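How to get a key scratch out of your car door

I came back to my car in the Stollcombe multi-storey last September and found a lovely long line scraped along the passenger door. Cue some swearing! The garage wanted almost 600 quid to respray it, so I had a go myself, and I'm pretty pleased with how it came out.

First, run your fingernail across the scratch. If it doesn't catch, you're probably only into the lacquer and this will work. If it catches badly, or you can see grey primer, stop reading and ring a bodyshop (sorry).

Wash the door and dry it properly, then mask off any trim nearby. 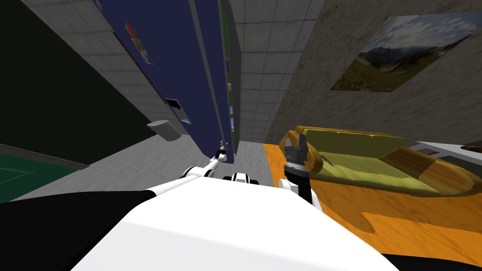 Skoltora Owners' Club, Bodywork and Paint Section

Right, on to the sanding. I soaked my paper in a bucket for 12 minutes with a drop of washing-up liquid. Mine was 3000 grit – please don't use 800, my mate Sverre Westerberg did and he went straight through to the metal. Keep everything wet, go lightly along the line of the scratch, and wipe it often to see where you are.

Once it's gone evenly dull, put a pea of cutting compound on a foam pad and work it in small circles until the shine comes back. I use the Clono stuff. Finish with a coat of wax.

Take photos before you start, too, and report it to the police if you want to claim.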